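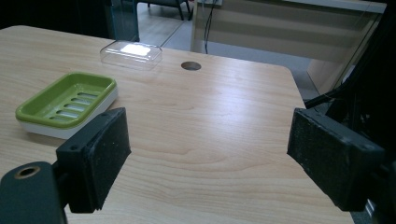

Frequently asked questions: buying and budgeting for hand-held grippers

Last changed on Jun 11, 2022

These answers are for teams who plan to order the Kivum hand-held gripper from Herkness, and also for teams who are still comparing. They are written by Éabha Duggan from the orders desk. Philomena Fahy from the workshop has checked the technical parts.

Price and what is in the box

What does one Kivum set cost?

One set costs 3,372 dollars before tax. The set includes the hand-held gripper with both fingers, one pair of mounted pads, the mounting parts for the camera, the cable, and a small box with screws and a hex key. The camera itself is not included. Many customers have already standardized on one camera model, and they did not like to pay for a second one.

Is there a lower price if we buy more sets?

Yes, starting from six sets in one order. The discount is written on the quotation and it depends on the delivery date you ask for. Two orders of three sets do not count as one order, even if they come from the same department in the same month. Please talk to your colleagues first.

What is the spares kit and do we need it?

The spares kit costs 567 dollars. It has replacement pads, one spare left finger, one spare right finger, a second cable and the threaded inserts for the arms. If you will use the gripper a few hours per week, you can wait and order single parts later. If you will use it every day, please put the kit in the first order. We have seen more than one project stop for two weeks for a cable that costs very little.

How much is shipping?

We charge 115 dollars for each shipment inside the country, for any number of sets up to six. For larger orders and for other countries we make a separate offer. Insurance is included in both cases.

Planning the yearly budget

Which costs are usually forgotten?

The most common one is pads. They are a wearing part, and people write them in the budget as if they would live as long as the metal parts. After pads comes storage for the recordings, then the time of the operators. Operator time is for most teams the largest number in the whole plan, larger than the equipment. If your budget form has only a line for hardware, please ask your finance office where the working hours should go before you send the form.

The objects are also a cost. Household things such as a soap dish or a plastic lid are cheap one by one, but a good collection with different shapes, colors and materials will need its own line. Transparent plastic deserves special attention, and we come back to it in the section about the room.

How often must we change the pads?

It depends on the objects. Smooth plastic is gentle to the pad, while sharp edges, glass with broken rims and sandpaper-like surfaces are not. We suggest that you look at the pads at the beginning of each working day and write down the date when you change them. After some months you will have your own number, and it will be better than ours.

Can we use pads from another supplier?

You can. The Pisov pads fit on our fingers without any change, and several customers prefer them for heavy objects. They are a little thicker, so the closed position is different and you must calibrate again. We ask only that you do not mix one Pisov pad with one of ours on the same gripper – the two sides will wear differently and your grip will slowly move away from the center.

Should we buy or rent?

Renting makes sense when your collection work will be finished in less than three months, or when you are not sure that a hand-held tool is right for your task. Part of the rent can be used toward a purchase if you decide before the rental ends. For longer work buying is cheaper in almost all cases. We will calculate both for you if you ask, and you are not obliged to anything.

Can the set be paid from a consumables budget?

We cannot answer this for your institution. The quotation can list the gripper and the spares kit on separate lines, or on two separate documents, and for many customers this has been enough to solve the question. We do not divide one gripper set into smaller invoices to stay below a purchasing limit. Please do not ask our sales people to do this.

Preparing the room

Do we have to buy a special table?

No. An ordinary office table is fine for most tasks with small objects. Please think about three points before you decide which table it will be.

First, the surface. A light wood-grain top with a lamp or window over it can give a bright patch of glare in the middle, exactly where you would like to work. Walk around the table with the camera switched on before you choose the final place. If the patch is always there, move the table or the lamp, or put a matte mat on it. A mat is much cheaper than a new table.

Second, openings. Many office tables have a round grommet hole for cables near the far edge. Small objects fall into it. A plastic cover from the furniture supplier will solve this, but check that the cover is flat.

Third, the space around. The operator stands and moves with the tool in the hand, so leave free floor on at least two sides and push the chairs away.

Do we need extra lighting?

In a normal office room, often not. The difficult case is clear plastic. A transparent lid lying on a table can reflect a ceiling light as a bright white shape, and then the outline of the lid is hard to see for people and for software. If such objects are important in your task, plan for one or two soft lights and for some days of trying. If your objects are mostly colored and opaque, for example a lime-green soap tray on a white base, you can leave this line out of the first budget and add it later.

How much storage do we need for the recordings?

This depends on your camera and the settings more than on our tool, so we do not give a number here. Make ten minutes of test recording, look at the file size, multiply by your planned hours and then double the result for the backup copy. We have prepared a simple calculation sheet and will send it with the quotation.

Ordering and delivery

How long is the delivery time?

From stock it is one week. If we must build the sets, it is six weeks from the written order. Orders which arrive in July are delivered later, as the workshop is closed for a part of the month. If your money must be spent and the goods must be received before a fixed date, write this date in your first message, not in the last one.

What do you need for a quotation?

Please send us the following:
– the full name and the address of your institution
– the number of sets and the number of spares kits
– the camera model you will mount
– the largest and the smallest object you want to grip
– the latest date you can accept delivery
– the tax exemption document, if you have one

Can we see the tool before we buy?

Yes, at our demonstration room in the Mulcahy building. One visit takes half a day. You can bring your own objects, and we recommend it strongly. Objects from a catalog look easy, and the ones from your own drawer are usually more difficult. We can also send a demonstration set by post for ten working days. In this case you pay only the shipping.

What is the warranty?

Two years on the arms, fingers and mounting parts, and one year on the cable. Pads are not covered. Damage after a fall is not covered either, but Philomena Fahy will look at the tool without charge and tell you if repair is worth the money. Keep the original box for this, please.

Will the tool still be supported when our project is in its third year?

We keep all parts for five years after the last sale of a version. If a new version comes out, the pads and the cable will stay the same. The threaded inserts in the arms also keep their size, so brackets that you have made yourself can be used again.

We ordered too much. Can we return a set?

An unopened set can be returned within thirty days and we refund the price without the shipping. For an opened set please write to Éabha Duggan at the orders desk, with the order number in the subject line. She will answer with the conditions for your case.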